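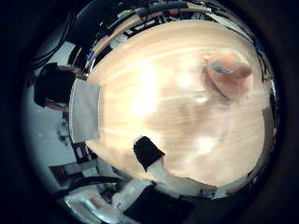

The plus-minus column should go

Every Monday the league office publishes a table for each club, and every Monday the column furthest to the right starts an argument. Single-game plus-minus records the change in score while a player is on the court. It is cheap to collect and simple to define. As a measure of how one person played on one night, it is close to useless, and the box score would be better without it.

Take Brunstead's visit to Julden in November. Stavros Galanis came off the bench for 6 minutes, took no shots, lost the ball twice and finished with the best figure in the building. He had shared the floor with Lambrakis for the whole of that spell, and Lambrakis could not miss. The column has no means of telling the two men apart.

The usual defence is that such things even out over a season. They may do, over several seasons, if line-ups are mixed enough. In this league they are not. A club plays 30 games, most coaches use fixed groups of five, and a reserve guard spends nearly all his time with the same four team-mates. His total describes the group. A longer run of games gives a steadier reading of the wrong quantity.

Adjusted versions exist and I have no objection to them. They account for who else is on court, they come with error ranges, and they are published after the season ends. The raw number has none of this, yet it sits beside rebounds and assists as though it were the same kind of fact.

The harm is modest but real. Pralevberg now pays a bonus on it. At least 3 other clubs, going by their own match reports, quote it when explaining who was dropped.

The league should print the figure for five-man units and leave it off the individual line. The scorers already record every substitution – the work is done, and only the layout of the sheet would change.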